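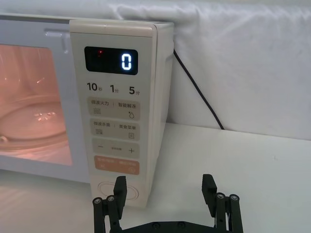 About Orkadano

Orkadano edits and tests cooking instructions. Food makers, cookbook publishers and a few grocery stores send us the words they plan to print on a box, a sleeve or a page, and we find out if a person could follow them and end up with dinner. Very often the answer is no.

We started because of a lasagna. The box said it would be done when it was "piping hot throughout," and gave one cooking time for an oven of any size, age or temper. Two of us followed it to the letter in two different kitchens. One had soup at the edges and a cold middle, and the other had something you could have shingled a roof with. The maker's customer line said to use our judgment. We felt that if judgment was needed, the box could have mentioned it.

What we doubt

Most of what is printed on food packaging about cooking was written by someone in a hurry, copied from the last package, and approved by people who were checking the logo. We don't say this to be rude. Several of us used to write the stuff.

We doubt "cook until done." We doubt "season to taste" when the thing being seasoned is raw chicken. We doubt prep times in general, and we have a special doubt set aside for any recipe that claims onions will turn brown in five minutes. We doubt "serves four" until we know which four. We also doubt the word "simply," and we take it out wherever we find it. The client may put it back if they want to, and some do.

Then there is "stir halfway through." Halfway through what? If the instructions have a standing time, a second heating and a rest, a reader can fairly place halfway in three different spots. We ask the client which one they mean. It is surprising how long that email can take to come back.

How we work

Every set of instructions goes through 2 rounds. In the first, an editor reads it and marks anything vague, missing or out of order. (Preheating the oven at step six is the classic.) In the second, someone who has not seen the editor's notes cooks the dish from the words alone and writes down every point where they had to stop and guess. Then we compare the two lists. They match less than you'd hope, and we have learned to trust the cook's list more.

We don't use expensive cookware in the second round unless the client's customers are likely to own it. A test that only works in a thick copper pan tells you mainly about the pan.

At last count our shelves held 976 finished reports. Clients own theirs and we don't publish them. We know it would make a better website if we did.

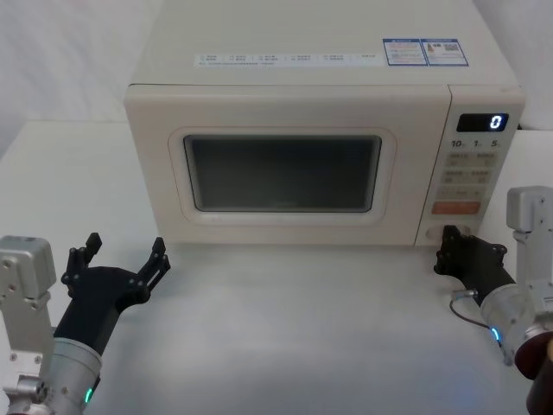 A countertop microwave, with information labels on its top.

What about wattage?

We get asked this more than anything else. Wattage matters, and so do the amount of food, the shape of the dish and how cold the food was to begin with. A chart that lists wattage and ignores the rest looks scientific and isn't much help. When a client insists on a chart, we help them make the least bad one, and we ask them to put next to it how the food should look when it's ready. People can look at food. They have been doing it for a long time.

Curkora

Curkora is our in-house style guide. It began as a list of words we were tired of and has grown into something we now lend to clients for the length of a project. It says when to write "cover" and when to write "cover loosely," how to give a range of times without shrugging, and why a step should hold one action. Some of it is opinion. We have tried to mark which parts.

We were told early on that we should give it a seal that clients could print on their packages. We looked into that and decided against it. A seal with our name on it would mean that somebody had paid us, and shoppers have enough of those to look at already.

What we don't do

We don't make health claims or check anyone else's. We don't set safe cooking temperatures; those come from the food safety authorities, and if your draft disagrees with them we will send it back. We don't score flavor. If your casserole is dull, our report will say that the instructions reliably produce a dull casserole only if you ask us.

We don't write the cheerful paragraph at the top of the box about somebody's grandmother.

Who we are

There are 9 of us, counting part-timers. The office is in Norncombe, up one flight of stairs over a shop that repairs sewing machines, and the entrance is on the Ticona Lane side whatever your map says. We came from newspaper food pages, school cafeterias, technical writing and, in one case, tax forms. The tax forms have been the most useful background so far.

None of us has a title with "passion" in it. We like food fine.

Working with us

Send the instructions exactly as you plan to print them, along with enough product for us to get it wrong a couple of times. A recipe on its own is fine too. We'll quote a price after we've read it, as length is a poor guide to how much trouble something will be. We have never promised that 100 percent of readers will follow a corrected label, and we'd be wary of any firm that did. Some people throw the box away first.

We close for the first half of September. Mail sent then gets read when we're back.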